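Search the catalogue Enter word or part number Go
Home | Arms | Grippers | Tables and trays | Budget help | Contact

Claltum Bench Package, two-arm version

The Claltum Bench Package is a set for workshops, schools and small laboratories which want to start with robot handling of small parts. It is sold without the arms. Many of our customers already have one or two arms and need everything which comes between the arm and the part: the table, the printed sheets, the tray, the practice parts and the cables.

Please read the whole page before you ask for an offer. Most questions we receive are about things which are not in the price.

What is in the price

- Black table top with front rail
- Green back cloth with holder
- Jurden tray, white, open at the top, with low walls and round sockets
- 12 practice parts, each with a round stub on one end and printed markers
- 3 marker sheets
- Printed guide for mounting and first measuring

The price of the package is 1,673 euros without tax. Delivery inside Ireland is included. For other countries we calculate the delivery after we know the address.

What is not in the price

You must plan separate money for the arms, the grippers, the camera and the computer. Also for the person who will do the mounting, if you do not do it yourself. In our experience the cables are the most forgotten point. When two arms work over one table, each gripper needs a cable with enough free length for the wrist to turn, and the cables of the base need their own way along the back.

The practice parts lie on the marker sheet and in front of it, and they can point in any direction. The gripper handles one part at the edge of the tray while the others stay on the table. Please leave free space between the sheet and the tray when you draw your plan.

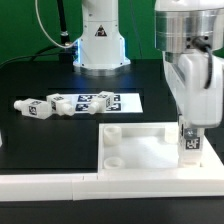 Planning the order

Begin with the arms. If your arms are not yet chosen, wait with the table, for the mounting holes are drilled to order and we cannot take back a drilled table top. The delivery time is 6 weeks from the signed drawing.

For one arm only, the Beris package is cheaper and uses the same tray. You can change later from Beris to Claltum, but then you pay the table top a second time.

Spare parts you can order alone. We advise to put one extra tray and one extra set of parts in the first budget, as small orders later cost more in delivery. Software is offered by our partner Zarei, with a separate contract for each year.

Prices valid from September 14, 2020. Questions about offers: Sorcha Buchanan, sales office.

Reader comments (3)

mk_lab: Does the tray fit on the older table, the one without rail?

Sorcha Buchanan: Yes, it fits. You only need the longer screws, please write this in your order.

Tobin: We bought the Beris first and changed after one year. I would take the bigger table from the beginning if the money is there. The marker sheets are good but order more of them, ours got scratched quickly.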